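Astum T19 throttling after firmware update

trirkent_user
Since the December firmware my T19 drops to its low clock after 13 minutes of load. Before that it held. Same game, same settings, case off.

semple
Not seeing it on mine. Which governor?
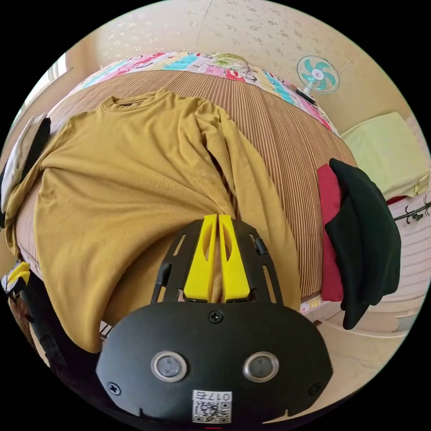

Mustard sweatshirt on the bed

romotetti
Same drop here, stock governor. The big cores park first – the GPU follows.

semple
Then it's the thermal table. Roll back.

trirkent_user
Rollback is blocked on this build. And I don't buy the table theory, the log shows 2 cores parked well below the limit.

romotetti
Post the log.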